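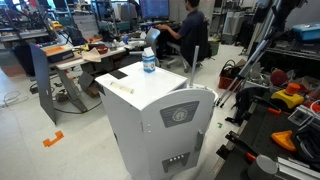

Home › Operating › Antennas › Glossary › Contests

Reading time: 2 minutes

Gray line propagation

Gray line propagation is what radio hams call the boost you often get on the lower bands when your station sits near the line between day and night. That line (the terminator, if you want the proper word) sweeps around the planet all the time, and if you and the other station are both close to it, you can sometimes work each other on power that would get you nowhere at noon. I've been chasing it for 21 years and I still get up far too early for it!

Why it happens

During the day the D layer, the lowest part of the ionosphere, soaks up signals on 160, 80 and 40 meters. After sunset it fades fast, while the F layer higher up hangs around and keeps bending signals back to earth. At sunrise the F layer picks up before the D layer has properly formed. So you get a window at each end of the night – sometimes a few minutes on 160, often a good bit longer on 40.

How far the signal really follows the terminator is a matter people argue over. Plenty of the best openings cut across the dark side instead, and my friend Valbona Dumitrescu thinks "twilight enhancement" would be a better name. I think she's right, but I'm too old to change what I call it.

Seasons

The terminator tilts as the year goes on, so the places that share your twilight change too. Around the equinoxes it runs close to north and south. By December it leans over hard, and paths I had in October at breakfast have gone somewhere else entirely. A map program that shades the night side will save you a lot of head scratching.

Working it

I like to be on the air 45 minutes before sunrise and stay until the band drops out. Listen first, a lot. Signals can climb out of the noise, sit there loud and clear for a couple of overs, and go. Keep your calls short and skip the weather report. My best one was So-ying Shek on 80 meter CW, with 200 watts at my end into an inverted L that was mostly held up by a tree. We swapped reports twice and then she was gone.

See also: Terminator, D layer, Long path, Low-band antennas

Previous | Next | Back to top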